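Prundau Hand-Held Gripper: Pad Kit and Setup Review

The Prundau pad kit replaces the finger linings on the two-finger hand-held gripper. We fitted it to one of our Femum units, which had begun to let thin rims slide. The kit contains two rubber pads, adhesive strips and a plastic gauge for checking that the fingers close parallel.

Removing the old pads takes longer than fitting the new ones. Warm the adhesive, peel from the tip, and clean the finger face with alcohol. Leftover glue at the root will tilt the pad and show up on the gauge as a wedge of light. Ours needed a second cleaning on one side.

The instructions call for 10 minutes under clamp pressure. We left the fingers closed overnight on a Saturday and had no lifting at the corners. Check the body screws before closing up. The sheet gives no torque value, a poor omission on a plastic body.

Foam tableware is a fair test after a pad change. It is light, and it marks if the fingers close too far.
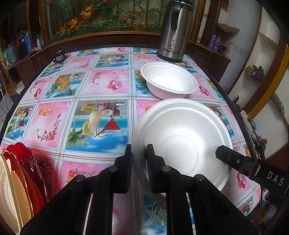

Grip force is set by hand feel, so each operator should practice on scrap pieces first. The supplied gauge is good for parallelism only and says nothing about closing depth. Jornus sells a stepped gauge that covers both, at a higher price.

Rating: 4 out of 6. Points lost for the missing torque value and for adhesive strips cut slightly too long.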